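Automated Desktop PC Reassembly with a Single Robot Arm
Project report, November
Nurhan Tekin, Jenő Pálfi
Advisor: Parvaneh Tabrizi

1. Background

Most published demonstrations of robot chores involve folding, wiping or sorting. Small repair shops have a different kind of chore: putting ordinary computers back together after a parts swap. Skerkedico, a refurbisher in Wellau, handled 1017 desktops last year, all of them by hand. We asked how much of that bench work one arm with a parallel gripper could take over.

2. Work Cell

The computer lies on its side on a slotted aluminum table with its interior facing up. Parts are kept in a 3D-printed tray to the left of the case, which gives the CPU, the memory module and the hard drive known starting positions. The drive stands upright so that the fingers can close on its sides.

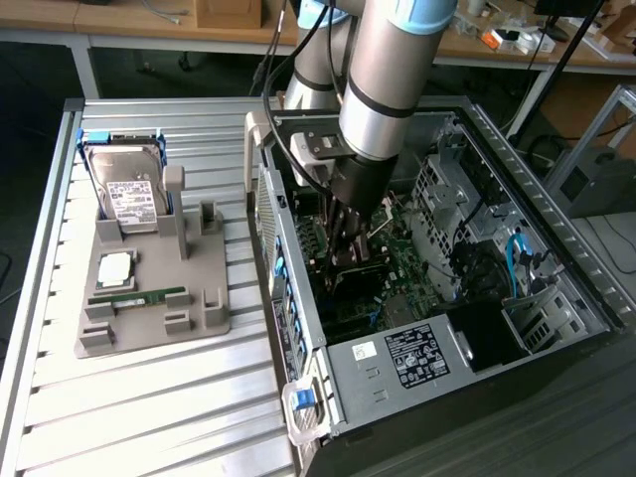 Figure 1. Gripper over the motherboard, near the CPU socket area. Parts tray at left.

Tray pockets were redrawn twice. The first version held the memory module too tightly, and the arm lifted the whole tray along with it.

3. Task Difficulty

We ranked the operations by the alignment they need. Placing a drive in a cage tolerates small errors. A CPU has to be lowered flat into an open socket, and a tilt too small to notice by eye can bend contacts. Memory modules and expansion cards need a straight path down and then a firm push. Position control alone handles the path but gives no sign of whether the part is seated.

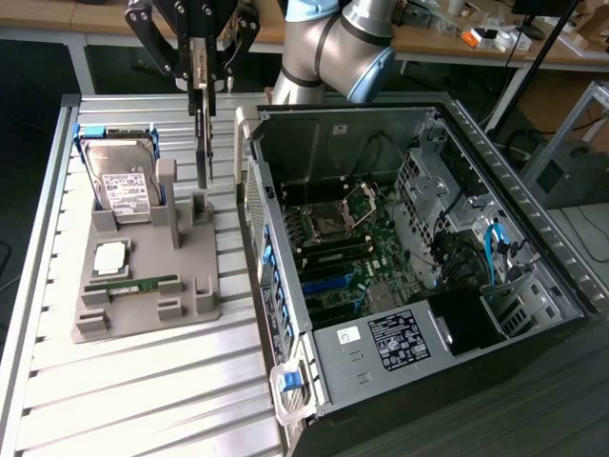
Clearance is the second problem. The drive cage, the power supply and loose cables all limit the angles from which the wrist can approach. A person pushes a cable aside without thinking about it. Our planner treats the case as a rigid model and does not represent cables at all, so the operator ties them back before a run.

4. Fault Handling

The controller stops when the measured force passes a set limit. It then retracts and makes up to two more attempts before asking for help. Kalevi Laaksonen wrote the retry logic. It does not distinguish a misaligned part from a blocked slot. 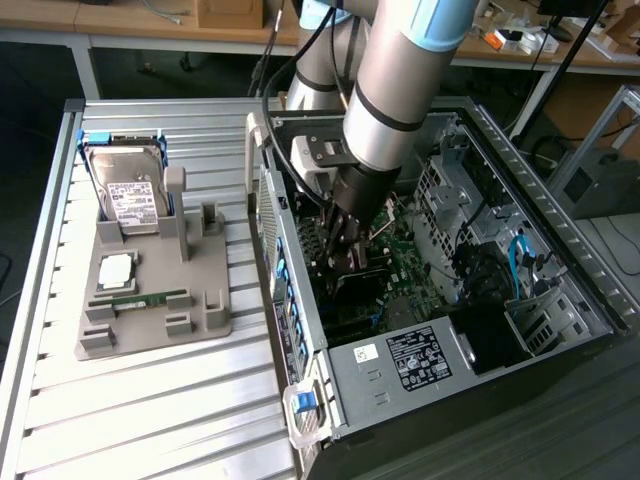
5. Assessment

The arm is usable for repeated pick-and-place with one case model and a prepared tray. It is not ready for a shop that receives mixed machines. Latches, screws and cable plugs remain manual work. Further tests should add a wrist camera and a second case layout.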